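Dilirix Bench Sorting Arm
From the Julent workplace range

Home > Sorting and Kitting > Bench-mounted > Dilirix

Product code: DX-461
Page updated September 21, 2018

Every workshop has a sorting job. It arrives with the mixed returns and gets handed to whoever looked least busy at the wrong moment. Dilirix is a bench-mounted arm that takes on that job, at an even pace and without sighing.

It picks up small solid parts one at a time and puts them where they belong, by colour, by shape or by both. You set up the groups on screen by dragging parts into piles, much as you would on a kitchen table. There is no programming language to learn, although your IT department may be disappointed to hear it.

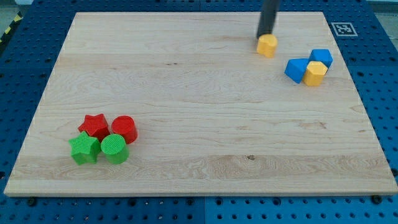 Parts may be put down in any order and at any angle. They can touch, and they can sit one in front of another. They shouldn't be stacked, and anything that rolls needs standing on its end first, a rule that also held when people did the sorting.

What changes for your staff

Less than the brochures of our youth used to promise. Somebody still has to tip the parts out, check the odd ones and decide what to do with the piece that matches nothing in the catalogue. At Ayele, who make teaching sets for primary schools, the returns bench had two people on it every December. It now has one, who minds the arm and does the repairs that used to wait until spring. The other went back to packing, by request. Packing has the radio.

We ask every customer to let the people who do the job now set up the groups. They know which two greens get confused under the strip lights. Managers are welcome to watch.

Expect a week of staring. People will gather round with their tea and root for it, or against it. This passes, usually when it gets a nickname. We have seen the list of nicknames and won't be printing it.

Specification

Reach: 433 mm
Maximum part weight: 300 g
Arm weight: 33 kg
Mounting: bolts to any flat, rigid bench
Sorting by: colour, shape, or both
Controls: touchscreen, stop button, second stop button for the other side of the bench

In the box

Arm, mounting bolts, touchscreen, power lead, printed manual. The manual is short and was tested on someone from accounts.

Options

Dinuron soft fingertips, for painted or polished parts
Spare fingertips, pack of two
Half-day set-up visit, biscuits not included

Delivery is to the ground floor. For stairs, please tell us when ordering and be truthful about how many.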